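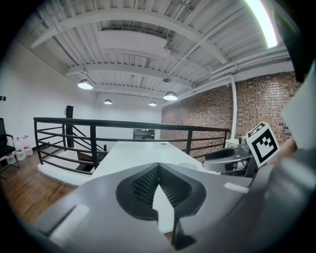 Section 5. Setting up the upper floor

5.1 Scope of this section

This section applies to the upper floor of the Tusmont building and to every group that has the use of it for a day or part of a day. It covers the white table, the chairs, the railing and stairwell, the lighting and the items kept on the floor by the wall. The ground floor and the yard are dealt with in Section 6.

The person named on the booking form is referred to throughout as the room holder. The room holder is responsible for the floor from the time the key is signed out until the time it is returned. Where two groups share a day, each has its own room holder, and the steps in 5.6 must be completed before the second group comes up.

5.2 Before anything is carried up

1. Sign out key 17 at the ground floor desk and write the time in the key book.
2. Walk the stairs once with empty hands. Report any loose tread or unsteady section of handrail before carrying anything up.
3. Switch on the lights and allow them to reach full brightness.
4. Check that the wooden floor is clean and free of grit. Sweep it if necessary. Grit under chair castors will mark the boards.

Note: Boxes should be brought up by two people, one above and one below. The person below gives the instructions.

5.3 The table

1. Leave the table in the position in which it is found. It must not be dragged in any direction.
2. Wipe the top with a damp cloth and then with a dry one. Do not use scouring powder or any cleaner containing bleach.
3. Place cardboard or a folded cloth beneath anything with a rough or metal underside.
4. Keep drinks towards the far end and away from work in progress. Cups are to be taken down and washed at the end of the session.
5. Do not sit or stand on the table. A step stool may be signed out at the desk.

Caution: The white surface stains readily. Ink, tea and adhesive should be wiped off at once. Marks left overnight are charged to the room holder under item 486 of the schedule of charges.

5.4 The railing and stairwell

The stairwell opening is enclosed by a black metal railing with horizontal bars. The bars are widely known to tempt children to climb, and groups that include children must appoint one adult to remain on the railing side of the room for the whole session.

1. Nothing may be hung from, tied to or leaned against the railing. This includes coats, bags, banners and cables.
2. Nothing may be placed on the white ledge at the edge of the floor. Small objects on the ledge can be knocked into the stairwell.
3. Chairs must be kept one full pace back from the railing.
4. Items must never be passed over the railing to a person on the stairs.

Caution: If an object falls into the stairwell, call out a warning and stop all movement on the stairs until it has been recovered.

5.5 Ceiling, lighting and walls
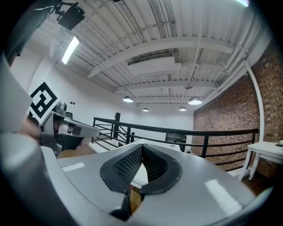 Figure 5. Upper floor: steel beams, dome pendant lamps and brick wall.

The ceiling is corrugated metal decking, painted white, and is left exposed together with its beams, ductwork and conduits. None of these may be used as a fixing point, whatever the weight of the item concerned.

1. Do not touch or redirect the dome pendant lamps. If a lamp flickers or fails, leave it alone and enter it in the fault book.
2. Do not attach anything to the pipes or to the equipment on the ceiling bracket.
3. Nothing may be nailed, screwed or glued to the red brick. The mortar is soft and comes away with adhesive tape.
4. Notices may be put up on the white walls with low-tack tape only, and must be removed on the same day.

Groups wishing to hang a display should apply in writing to Dzintra Lūse at the Witen office. Free-standing Skerach panels can be lent when they are not in use elsewhere. They are heavy, and must be set up on the side of the room furthest from the stairs.

5.6 Leaving the floor in order

1. Clear and wipe the table as set out in 5.3.
2. Return office chairs to the wall and lower each seat to its lowest setting.
3. Leave the white jugs with red caps against the wall, with their caps closed and labels facing outwards. Do not decant from them into cups or unmarked bottles.
4. Take all rubbish downstairs. Flattened cardboard goes into the Reddy bin and everything else into the general bin.
5. Sweep the floor from the walls towards the middle, and collect the sweepings there. Do not sweep towards the stairwell.
6. Switch off the lights, come down and return the key.

Note: Items left behind are kept at the desk until the end of May and then disposed of.

5.7 Faults and questions

Faults are to be entered in the book at the desk before the key is handed back. Anything that makes the stairs, the railing or the lighting unsafe must also be reported in person to Ghizlane Shawky, and the floor must not be used until she has confirmed that it may be reopened.

Section last revised December 29, 2022.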